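Himside Table Things

Version 3
Last change of this file: 23 February 2026

What this is

Himside Table Things is a small collection of pictures and notes about ordinary objects that stand on a table when people have coffee or tea: mugs, coasters, small trays, sometimes a spoon or a sugar bowl. There are 633 pictures. Together with the pictures there is a list of objects, and for each picture a short note which says which objects are on the table and how they stand to each other.

The collection began as an inventory. We keep a kitchen with a long table in Fondthorpe, and we wanted to know which mugs we have, which are chipped, and which coasters belong together. The inventory grew, and after some time other people asked if they could use it for teaching vocabulary and for testing search in pictures. For this reason we cleaned it and wrote this file.

Please read at least the parts "How we name things" and "Known problems" before you use the notes. Most of the letters we receive are about matters explained there.

What is in the folder

pictures
All the pictures, one folder for each table setting. A setting means that the objects stay the same, but they may be moved between one picture and the next.

notes.csv
One row for each object in each picture. Columns are: setting, picture, object name, colour, stands on, state, remark.

objects.csv
The list of objects. Each object has a short name, a colour in plain words, a material if we are certain about it, and a line about its condition.

colours.txt
The colour words we permit, with an explanation for the difficult ones.

changes.txt
What was changed in each version. The oldest entries are not complete.

How we name things

We tried to use everyday words. A mug is a mug if it has a handle and straight or nearly straight walls. If it has a saucer which belongs to it, it is a cup, also when the saucer is not on the table. A bowl has no handle. We know that in some families these words are used differently, but we had to decide for one way.

A coaster is any small flat piece that is made to put a drink on. Round ones and square ones are both called coaster, and the shape goes in the remark. Many coasters have a raised rim, and on these the mug should stand inside the rim. When a mug stands partly on the rim, so that it leans, we write "on coaster, tilted". When it stands partly on the coaster and partly on the table we write "half on coaster". Version 2 had only one word for both cases and it was not enough.

A tray is bigger than a coaster and can hold more than one thing. If a tray is only partly visible in the picture, it still receives a row, with "partly visible" as the state. The same rule is valid for all other objects. We do not guess what is on the hidden part of a tray.

For the walls of mugs we use three words: smooth, fluted and ribbed. Fluted means wide soft ridges which go from top to bottom. Ribbed means narrow ones, in any direction. In an earlier version the two words were mixed, and it is possible that we did not find all the places. If you search for one, please search also for the other.

Colours

Colours were the most difficult part. Glazed ceramic changes very much with the light, and a mug which is clearly green near the window can be nearly grey in the evening. We decided to write the colour as it looks in the picture, and to keep the colour from daylight only in objects.csv. So it can happen that the same mug is "pale green" in one row and "grey" in another. It is not an error, please do not correct it.

For mixed colours we put the weaker colour first. Grey-green is therefore a green with some grey in it. Mint is used only for a light, clean green which is a little bit blue. Brown was one word at the beginning, and is now divided into light brown, medium brown and reddish brown, since the coasters could not be told apart in the notes otherwise. 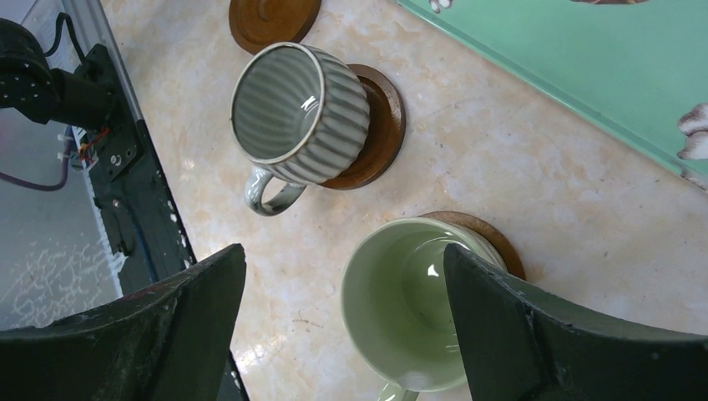
For glaze we also note if it is glossy or matt. A glossy glaze gives small white reflections, on the outside and often on the inside of the mug, and these reflections should not be noted as a pattern or as a stain. If you are not sure, compare with the next picture in the same setting. A stain goes together with the mug when it is turned. A reflection tends to stay on the side of the lamp.

The rim has its own remark when the colour is different from the wall. Many glazes become thin at the rim, and there one sees a pale or brownish line. This is normal and the mug is not damaged. We write "pale rim" or "brown line at rim". The word "chipped" is only for a place where a piece is missing.

Surfaces

The notes describe the table surface once for each setting, in the row with the object name "table". Some surfaces in the collection have a stone-like or marbled pattern. We write "stone-like" and not "stone" or "marble" when we know only the look. The same goes for "wood-like". Perhaps it seems too careful, but a user once made a list of materials from our notes and the list was wrong by our fault.

Patterned surfaces make it harder to see small things. Crumbs, a drop of tea, or a grain of brown sugar can disappear completely between flecks and veins. For this reason the column "remark" of the table row should not be used to decide if a table was clean. We wrote crumbs when we saw them, and surely we missed many.

How the settings were made

There was no plan for the first settings. We put on the table what was in the cupboard. From December we worked in a more regular way, and every setting since then follows the same steps:

Choose the mugs first, from one shelf only.
Choose coasters. There can be more coasters than mugs, and this is wanted.
Add a tray or leave it out.
Put everything down as a person would do it before guests come, without measuring.
Take the pictures, move one or more objects, take pictures again.
Write the notes on the same day.

The last step is more important than it looks. When we waited until the next day, we mixed up the two sets of brown coasters, which are very similar. One of the sets we call Kalov and the other one Fakir, after the words on the boxes where we store them. These names appear only in the column "remark". They are names of our boxes, so please do not search for them in a shop.

Numbers

Pictures: 633
Rows for mugs: 932
Rows for coasters: 514
Current version of the notes: 3

The number of rows is not the number of objects. A mug which stands in ten pictures has ten rows. How many different mugs there are can be taken from objects.csv, but we recommend some caution, because a few mugs were bought as pairs and have the same short name.

What the notes are good for

Teachers have used them for words like on, under, beside, behind and between, and this works well. They are also suitable for practising colour words with learners who know the basic colours already. If you want to test a search by words, start with simple ones, for example "green mug" or "coaster with nothing on it".

They are less suitable for anything where the size matters. We did not measure the mugs. The words "large" and "small" in the remarks compare only the objects inside the same picture, and a mug near to the camera can look larger than it is. In version 2 we called some mugs "large" for this reason alone. We changed these to "looks larger" where we found them.

Known problems

Handles. The side of the handle (left or right) is written as seen in the picture. In a few of the oldest settings it was written as seen by a person who sits at the table. These settings have the mark "old handle" in changes.txt.

Hidden coasters. When a mug covers most of a coaster, only a piece of the edge can be seen. We noted such a coaster if we could see any part of it. A coaster which is covered completely is not in the notes, even when we knew that it was there.

Empty and full. "Empty" means we can see the inside and there is nothing in it. If the inside cannot be seen, the state is "not known". Please do not read it as empty.

Worn places. Some coasters have a lighter patch on the rim. We are not consistent if this is called "worn" or "light patch". It will be made equal in a future version.

Spelling. We use Australian spelling: colour, grey, mould. The older notes have sometimes "gray" and "color". The file colours.txt accepts both forms.

Language. The notes were written by people with different first languages. Where a remark is not understandable, write to us and we will look at the picture again.

How to send a correction

Send the setting, the picture and the object name, and then the row as you think it should be. One correction for each line is easiest for us. Corrections about colour are accepted only if the word is clearly wrong, like blue for brown. For grey-green against green we keep our word.

Use and credit

You may use the pictures and the notes for teaching, for study and for your own projects. If you publish something, please write "Himside Table Things, Fondthorpe" with the version number. If you change the notes, give your copy another name, so that the two are not confused.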